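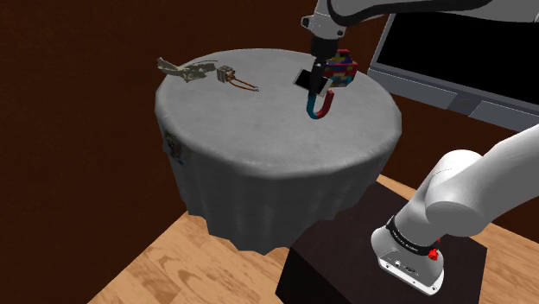
Figure 1. The table in simulation, with the arm mounted on its pedestal at the right and the horseshoe magnet under the gripper.

4. Comparing the two grippers

Last updated September 14, 2018

OK, so this is the section I was looking forward to writing, and also the one where I changed my mind the most. We had two gripper models to try on the same simulated arm. One is Vuren, a parallel-jaw design with plain straight fingers, and the other is Flumgate, which has the same jaws on paper but softer pads and a force limit that kicks in early. Everything else stayed the same: same arm, same table, same household clutter, same controller (Wei, described in Section 3, with the gains we settled on in January).

Each gripper got 135 trials. A trial starts with the arm parked over the table and the fingers open, and it ends when the target has been lifted and held, or dropped, or when Wei gives up. I set the give-up point at 200 control steps after first contact. I'd started with a much shorter limit and it made Flumgate look terrible for no good reason, because its pads take a while to settle and Wei kept waiting for them to stop moving before it would lift.

I shuffled the objects between trials and let the renderer change the room as well, so the cameras couldn't get too comfortable with one background. The list of targets is in the appendix, but the one I want to talk about here is the horseshoe magnet, which I'm now a little obsessed with! It's a great test object. You can take it across both legs, or by one leg, or (if you're feeling brave) by the curved part, and each of those asks something different of the fingers. The two painted legs also give the vision side an easy way to tell which way around it is, so when a grasp went wrong I could usually rule out a mixed-up orientation pretty fast.

With Vuren, Wei liked to go across both legs. That's the obvious grasp and it mostly worked, but the straight fingers left the magnet free to pivot, and you'd see it tip during the lift and then hang at whatever angle it felt like. I counted those as successes if it stayed up, and Folasade Aliyu, who scored the trials separately from me, did the same. We argued a fair bit over the ones that were still swinging at the cutoff. In the end we went with her rule, that anything off the table at the cutoff is a hold, and I rescored my half to match.

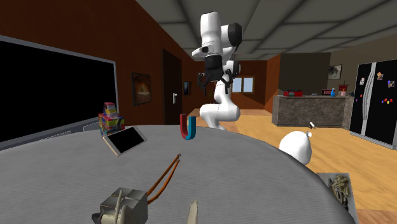

Figure 2. Parallel-jaw gripper open above the table, with the magnet standing upright among other objects.

The upright magnet is the harder case. When it stands with the open end up, the fingers have to come down close to the tips of the legs, and a small error in height matters much more than it does when the thing is lying flat. Vuren was more forgiving here than I expected. Flumgate would touch a leg, hit its force limit, back off, and come in again, sometimes over and over until the step limit ran out. I really thought the soft pads would win this one, and I had a draft of this paragraph saying so before the runs were done (oops).

Clutter was a different story. Once other things were close to the target, Flumgate's habit of backing off turned into a good thing, since it quit pushing before it shoved the neighbors around. Vuren just plowed in. A lot of its failures were grasps that would've been fine on a clear table, but a finger clipped something on the way down and the target had moved by the time the jaws closed. Thin objects gave both of them trouble. I don't have a nice explanation for that beyond the contact model, which I trust least when there's hardly any surface to press on.

One more thing about the cameras. The depth estimates came from Zukine, our rendering pipeline, and I ran it with noise turned on the whole time. I did try a few trials with perfect depth out of curiosity, and they aren't in the counts. The upright grasps got easier for both grippers, so at least part of what I've been calling a gripper problem above is really a height-estimate problem. I'd want to separate those properly before anyone picks hardware from these results.

So which would I mount? For a table with space between things, Vuren, and I'd live with the swinging. For a crowded one I'd take Flumgate and raise its force limit a bit, though I haven't run that yet and the default limit is what all the numbers in Section 5 use.

2 comments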